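3. La cama como superficie de trabajo en el orden doméstico

3.1. Planteamiento

El orden del dormitorio se ha estudiado casi siempre a partir del armario. Los manuales de economía doméstica lo toman como punto de llegada y los inventarios de vivienda lo registran como mueble de almacenaje, pero la tarea de doblar rara vez se hace delante de él. En las viviendas que componen nuestro corpus, la ropa y las mantas se doblan sobre todo encima de la cama, que durante ese rato deja de servir para dormir y funciona como mesa. De los 37 dormitorios documentados, solo en 7 había otra superficie horizontal lo bastante grande para extender una prenda de adulto.

El material procede de la segunda campaña del proyecto Sornen, realizada en septiembre. Se pidió a los participantes que ordenaran la habitación como lo harían cualquier otro día, sin indicarles una secuencia ni un tiempo máximo. Las categorías de análisis son las mismas de la primera campaña: pieza grande de abrigo (mantas, colchas, edredones), pieza de vestir y pieza auxiliar (almohadas, fundas, cojines).

Las piezas grandes plantean un problema propio. Una manta de felpa no conserva el doblez con la facilidad de una sábana de algodón; el tejido cede, se abomba y tiende a abrirse por el lado del pliegue. Quien la dobla suele buscar primero un borde reconocible, por lo general el dobladillo, y desde ahí tira del resto. Cuando el borde queda enterrado en el montón, se coge un pellizco de tela por cualquier sitio y se levanta hasta que aparece.

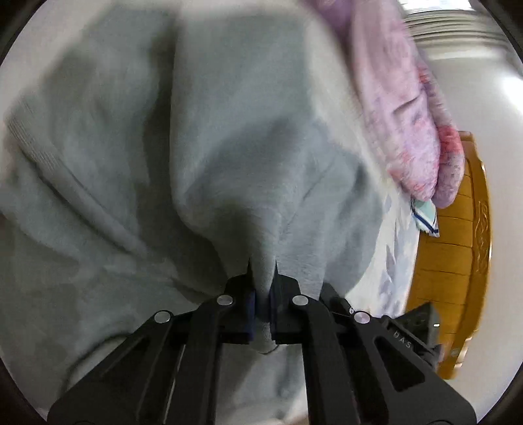 Figura 1. Manta de felpa de tono gris verdoso claro, con el dobladillo acanalado a la izquierda y los pliegues dirigidos hacia el punto de agarre.

En 23 de los dormitorios la pieza grande se trató antes que las prendas de vestir. Los participantes lo explicaron de manera parecida: la manta ocupa la cama y hay que quitarla de en medio para tener dónde trabajar. En los demás casos se empezó por la ropa, aprovechando el hueco que quedaba libre, y la manta o la colcha se dejó para el final, a veces sin doblar. Esta segunda secuencia es más frecuente en habitaciones pequeñas, donde la pieza grande no tiene otro sitio al que ir.

La superficie útil es, por tanto, menor que la de la cama. Llamamos «franja libre» a la parte de la sábana bajera que queda despejada en el momento de doblar la primera prenda. La franja libre cambia de forma a lo largo de la tarea y no siempre se sitúa en el centro: con la colcha apartada hacia un lado largo, se trabaja en el lado contrario — el más próximo a quien está de pie — y lo ya doblado se va acumulando allí mismo.

La Figura 2 recoge una disposición de este tipo, con la colcha de flores amontonada en el lado más alejado de la cama y una prenda gris plegada en la parte despejada de la sábana. El paquete es pequeño, liso por arriba y algo irregular, con capas que asoman por abajo y por la derecha. En nuestra clasificación corresponde al grado 2 (forma rectangular reconocible, cantos sin igualar).

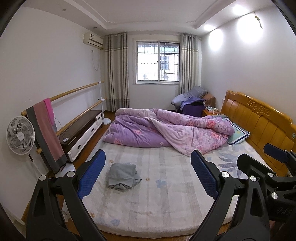 Figura 2. Dormitorio con colcha apartada y prenda doblada sobre la sábana.

3.2. Prendas de vestir: extendido y plegado

El plegado de una prenda comprende dos operaciones que conviene separar. La primera es el extendido, en el que la pieza se abre sobre la sábana y se aplana. La segunda es el plegado propiamente dicho. En las notas de campo el extendido aparece como un paso menor, pero condiciona el resultado: una arruga que se queda dentro en ese momento reaparece como bulto en el paquete final.

La sábana influye en la operación más de lo previsto. Sobre un bajera tensa, la prenda resbala y hay que sujetarla con una mano; sobre una floja, se frena y arrastra consigo la tela de abajo. También cuenta el contraste de color, que permite localizar los bordes de un vistazo. 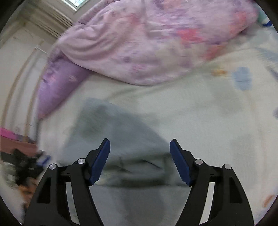

Figura 3. Tela extendida sobre la sábana.

El grado de extendido se valoró con una escala de 0 a 100, en la que el valor máximo corresponde a una pieza sin pliegues visibles y con todos los bordes a la vista. La puntuación se asignó por separado a la mitad superior y a la inferior, ya que rara vez coinciden. En la tela gris azulada de la Figura 3, por ejemplo, un borde largo y recto se distingue bien contra la sábana clara, mientras que cerca de la parte inferior quedan pliegues y sombras horizontales. Un caso así recibe una puntuación alta en el criterio de bordes y más baja en el de superficie.

Los criterios de la escala se tomaron, con cambios, de la guía Skavora para el registro de textiles domésticos. Se eliminó el apartado de planchado y se añadió uno sobre los cantos del paquete, que en la guía original no se consideran.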